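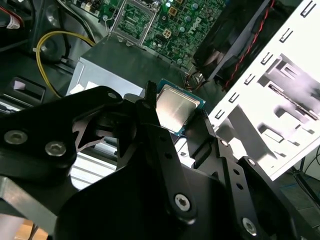

Nilton Yard 4.2

Release notes and product overview
Updated 8/29/18

Nilton Yard is a gate and yard management app for depots that handle trailers, chassis and empty containers. It runs on Android and iOS handhelds and in any current desktop browser. Version 4.2 adds offline move orders, a revised slot map and changes to the way users are assigned to a depot.

Offline move orders

Drivers can now open, accept and close a move order without a network connection. Orders assigned to the device are downloaded at sign-in and again each time the Orders screen is refreshed. The device holds up to 306 open orders. If more are assigned, the oldest are kept and the remainder are loaded as orders are closed.

An order closed offline is marked Pending until the device reconnects. Pending orders are sent in the sequence in which they were closed. If the dispatcher has changed the destination slot in the meantime, the order is returned to the driver with the status Conflict, and both slots are shown. Select the slot in which the unit was placed and tap Confirm.

Offline data is removed from the device after 30 hours without a connection. Pending orders are exempt and stay on the device until they are sent.

Slot map

The slot map has been rebuilt. A single map can now contain up to 900 slots, and larger depots can be divided into zones, each with its own map. Use the zone selector at the top left to move between them.

Slot colors are set under Settings > Map > Status Colors. Colors set in version 4.1 are carried over, except the color for Reserved, which returns to the default and has to be set again.

Double-click a slot to see the unit number, the date it arrived and the last three moves. On a handheld, press and hold the slot.

Depot assignment

A user can be assigned to more than one depot. The active depot is shown in the title bar and can be changed from the slide-out menu. Changing the depot closes any open order screen, so save notes first.

Gate reports are filtered by the active depot. Users with the Supervisor role can choose All Depots in the report header.

Connections

Baver EDI: gate-in and gate-out messages are sent when the transaction is saved. Failed messages are retried every 40 seconds and listed under Tools > Message Log.

Enix Billing: storage days are exported once per night. The export time is set by the administrator.

Nanayakkara Label Server: slot and unit labels can be printed from the slot details window. The label format must be installed on the server before it appears in the list.

Known issues

The zone selector does not display zone names longer than one line on small screens.
Sorting the Message Log by status resets the date filter.
Notes added to a Conflict order are not included in the printed order. A fix is planned for the September maintenance release.

Updating

Handhelds update through the app store for the device. Send all Pending orders before updating. The browser version is updated on the server and requires users to sign in again.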